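About Wandwood School

Wandwood School is an independent day school for students in grades six through twelve. It stands on the east side of Gonlow, on a site shared with the town's public gardens, and enrolls 751 students in the current school year. The school is governed by a board of trustees and operates as a nonprofit corporation.

Our History

The school opened in a rented church hall with two classrooms and a single grade. Within a few years it had moved to the former Drikton mill, a brick building of three floors beside the river, and the upper school still meets there. The middle school occupies a newer building across the courtyard, with the dining hall and the music rooms on its ground floor. The mill's loading bay was enclosed during the last renovation and now serves as the main entrance.

Our Mission

Wandwood School prepares students to read closely, write clearly and take part in the life of their community. The curriculum gives equal standing to the arts, the sciences and the humanities. All students study a second language through grade eleven, and all seniors complete an independent project under the guidance of a member of the faculty.

Academic Program

Classes are small, and each student is assigned an advisor who remains with the student for the whole of middle school or upper school. Advisors meet with families in the fall and again in January. Written reports are issued at the end of each term. Letter grades begin in grade eight.

Upper school students choose from a range of electives, including printmaking, statistics, local history and choral music. Courses with low enrollment may be offered in alternate years. The current course guide is available from the registrar.

The Dijkstra Library

The library holds a general collection for both divisions, together with maps, town directories and mill records relating to Gonlow. It is open to students before and after classes on all school days. Residents of the town may consult the local collection by appointment. Materials in the local collection do not circulate.

Admissions and Tuition Assistance

Applications are accepted for all grades, although most places are offered in grades six and nine. Applicants are asked to submit school records, a short piece of writing and one teacher recommendation. Candidates also visit the school for part of a day.

Tuition assistance is awarded on the basis of family need. In the current year, 163 students receive assistance. Families who wish to apply should do so at the same time as they apply for admission, and they must apply again each year.
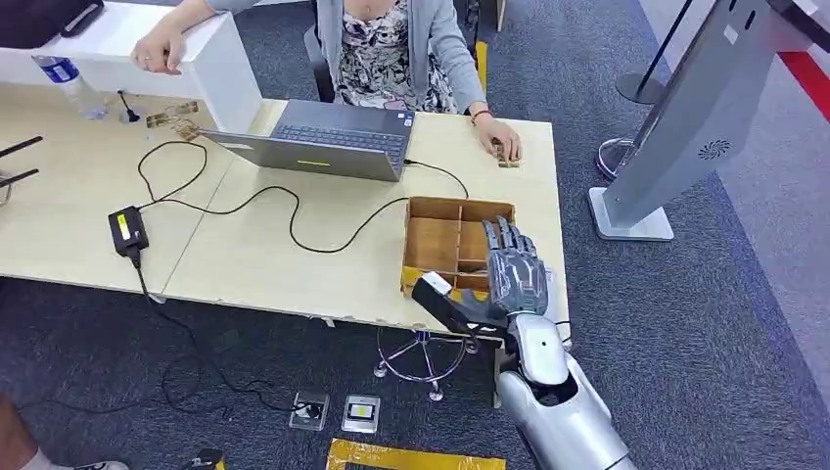
The school employs some 100 teachers and staff members. Faculty members are expected to continue their own studies, and the school contributes to the cost of approved courses and conferences. Preparation for class takes many forms, from marking essays in the mill reading room to working at a desk with a laptop open and a power cord looped across the top. New teachers are paired with an experienced colleague in the same division for their first year. Open positions are listed on the employment page of this website.

Visiting the School

Prospective families are welcome to tour the school during the academic year. Tours begin at the main entrance and include both buildings and the library. Appointments should be made through the admissions office. Visitors are asked to sign in at the front desk on arrival and to use the parking lot on the garden side of the site.

Page last reviewed: 2023-11-05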